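Write the Rule Before You Write the Code

Dennis Pickering

Quick one because I'm supposed to be on a call. But this has been bugging me all week.

We have two hundred pages of safety paperwork for big industrial arms. Fences, light curtains, lockouts. Fine. Good. Then somebody bolts two small arms to a rail, points them at a pile of laundry, and the paperwork goes out the window. "It's only folding shirts." I hear this everywhere. Heard it at Plerneo, heard it at Vasinar, heard it from a guy in a parking lot in Nolteldale who wanted to sell me his company.

Only folding shirts. OK. So who decides what counts as folded?

That's my whole complaint, really. Small arms on soft goods need rules of practice, boring ones, written down before the first run. And most shops don't have them. They have a channel full of messages and one person who remembers.

Take cables. Loose cable on a moving arm is the oldest problem in the business. The cable needs slack to let the wrist turn, and the slack has to go someplace, and on a small bench that someplace is right over the work. How much slack? Tied where? Checked by who, how often? Ask two engineers and you get two answers, both of them shrugs. I'd want it on one sheet of paper. Tie points marked. Loop measured at full reach and at rest. Somebody initials it at the start of the shift.

Then overlap. Two arms sharing a small patch of cloth means the grippers are going to come close together, often, on purpose. The old rule was keep them apart. Can't do that with a T-shirt! You need both hands in the same place. So the rule has to be about speed and force when they're close, and who yields. Left arm yields to right, or the one holding cloth has priority, I don't care which. Pick one. Write it down.

And logging. Maarja Mets sent me a run sheet from her group with 433 attempts on it and a column called "ok?" Yes or no. Thats it. No note on whether the garment started flat or bunched, no note on what got moved by hand between tries. She knows it's bad, she sent it to me as a warning. A sleeve that starts folded over on itself is a different job from a sleeve that starts flat, and if you count them together your success rate means nothing. Same for a shirt laid sideways to the arms vs. straight on.

I know the pushback. Kasun Haque says rules written early freeze bad habits in place, and that a bench crew needs room to try stuff. He has a point. I've seen standards that were out of date before the ink dried. But a one-page house rule isn't a standard. You can tear it up in December and write a new one in ten minutes. What you can't do is go back and recover what the start condition was on attempt 60-something when no one wrote it down.

Amber Catterall wants this done at the industry level, with Brzozowska hosting. Sure, eventualy. I won't live that long. Start with your own bench.

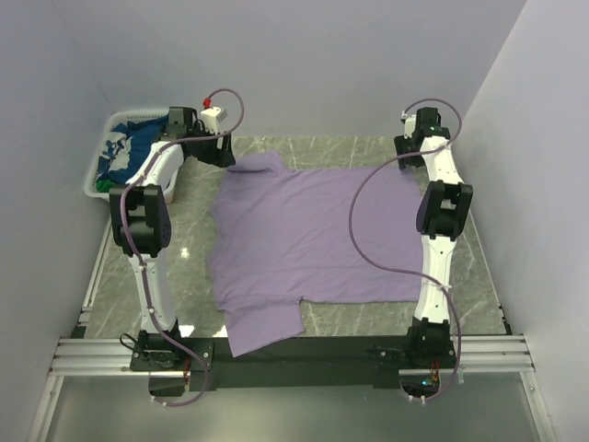
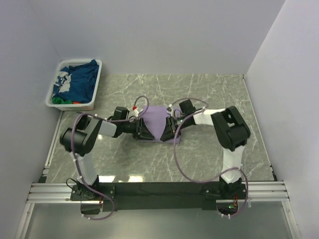
Two arms, purple fabric, one basket of clothes in the back corner. Cables tied along the lower links in both shots.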